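The Sausage Hour

By the time the bus from Plimisville had let us off and we had climbed the 43 steps to my aunt's flat, my brother and I were so hungry that we had stopped talking to each other, and for the two of us that was a rare thing. She lived over the old Dabbas shoe shop, in a kitchen with white walls and a white table, and on that table she kept everything she might possibly want before supper — the chopsticks in their metal cup, the box with the blue trim, the turquoise bag she took to market and never properly unpacked.

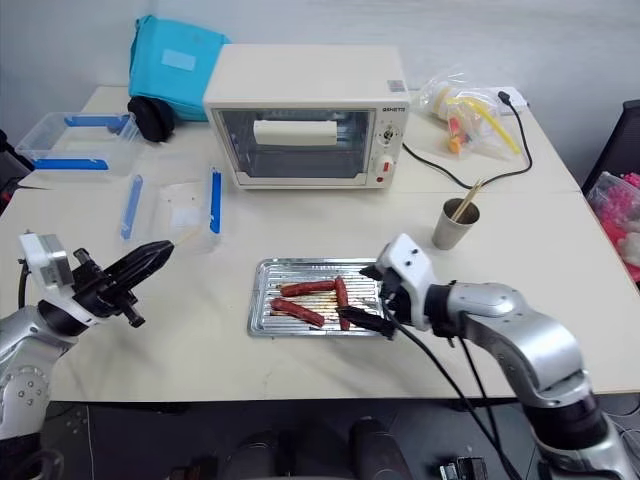 Three sausages on the tray, and the little cream oven waiting.

There were always three, one for each of us, and she would let my brother turn the dial while I got to press the red switch, and then we were supposed to go and wash our hands and not come back until we were called. We came back, of course. We stood with our chins on our arms and watched through the glass, and she told us again about the winter in Arurlow when she was 5 and the snow came up to the windowsill, and how her father had carried the bread home inside his coat.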